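4.2 Stamping with the two-arm package

The third item we took from the Niludar catalogue was the stamping task, sold as an add-on to the two-arm package reviewed in Section 3. The supplier's leaflet describes it as a starter job that a new buyer can have running in 60 minutes with no programming. We thought this unlikely, and set out to see how far the claim would hold when the work was done by people who had not been trained by the supplier.

The task is easy to state. One gripper holds a block and inks it, and the block is pressed on a sheet of paper to leave a clean rectangular mark. Nothing in it calls for great strength or speed. It does call for even pressure and for a straight lift, and these are the two things on which the leaflet is silent. Set-up at Valtadgate was done by Tikkanen and Symonenko, working only from the printed guide. Figure 6 shows the work area with the block in the right gripper.

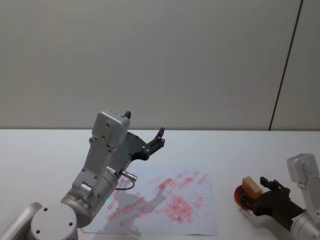
Figure 6. Work area for the stamping task. The sheet carries overlapping red marks, with fainter streaks towards its upper right.

Our main complaint is with how the add-on scores itself. The software counts a press as good if the arm reaches its target height and comes away again. It takes no account of what is left on the paper. Over 300 presses it reported 20 failures, all of them stops made by the safety limit. Demchenko and Sugiyama then went through the sheets by hand, without seeing the log, and accepted only 90 marks as having four clear edges. The rest were smeared, doubled or too faint to judge. A buyer who trusted the screen would have believed the job was all but solved.
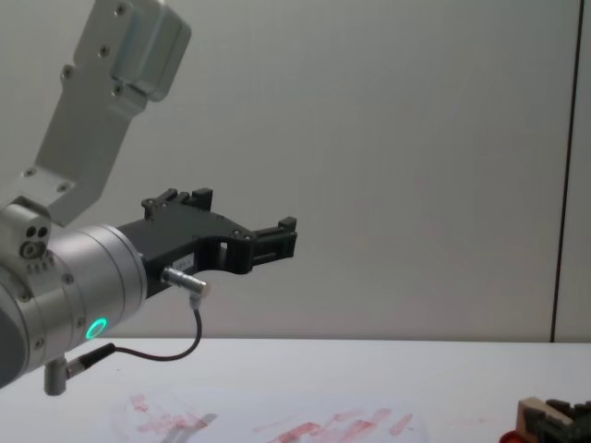
We put this to the supplier, who replied that print quality depends on the ink and the paper and is therefore a matter for the user. We accept this in part. A different pad might well have given better marks, and we did not test one. But the add-on is sold with its own pad, and the guide gives no advice on choosing another. It also seems odd to us to offer a stamping task and then leave the stamp out of the score.

A second point concerns the grippers. Both are of the parallel two-finger kind and have no sense of touch in the fingers, so a block that has tilted in the grip looks the same to the controller as one that is held square. Vakulenko suggested a check in which the arm would pause and show the face of the block to a camera before each press. This is a sensible idea, though it would add time to every cycle, and the quoted cycle time is already short by our measure. Cable routing deserves a mention too — the gripper lead hangs in a loop below the wrist, and the guide does not say how much slack to leave.

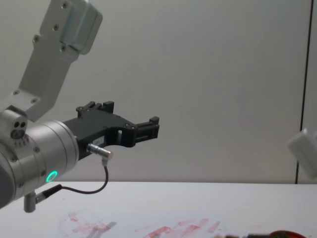
Figure 7. Arm with the gripper open and empty, raised above the table. The cable loops just above the table surface.

We would not call the add-on useless. The arms kept running, the guide is mostly clear, and the Mendari group has told us that it finds the task handy for teaching. As evidence that the package can handle contact work, however, it is weak, and the success rate given in the leaflet should not be quoted without the sheets to back it up. Section 4.3 applies the same hand check to the wiping task.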